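September 3, 2023
By Fionnuala Dunne
2 min read

Spent the morning on the chair order for the hall. Mengate want 32 trestle tables and 300 stacking chairs back by noon tomorrow, and eight of the chairs have marks on the seats that won't come out with soap. Jarlath thinks they came to us that way in April. I can't find the delivery sheet, so we may have to wear it.

Tried the place cards before lunch. The orange is stronger than I expected next to the grey tablecloths.
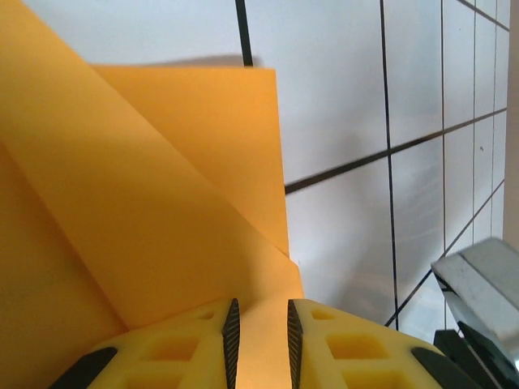
Orange paper, folded.

Rang Mac Giolla about covers. They have white and charcoal in stock, stretch fabric, but only for the round-backed chair. Ours are square. Sostitz do a square one, with a minimum order of 900, far more than we need. Cormac said to split it with the Trinuvville club — I left a message there and heard nothing.

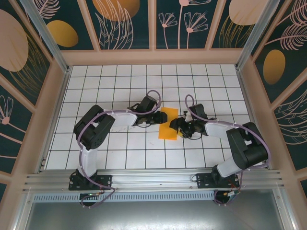 The orange sheet lying flat, two arms over it.

Swept out the storeroom after tea. Found two boxes of chair glides and the good trolley with the flat tire. Ardalan will look at the tire. Need to measure the doorway before we order any wider tables.

4 shares
2 comments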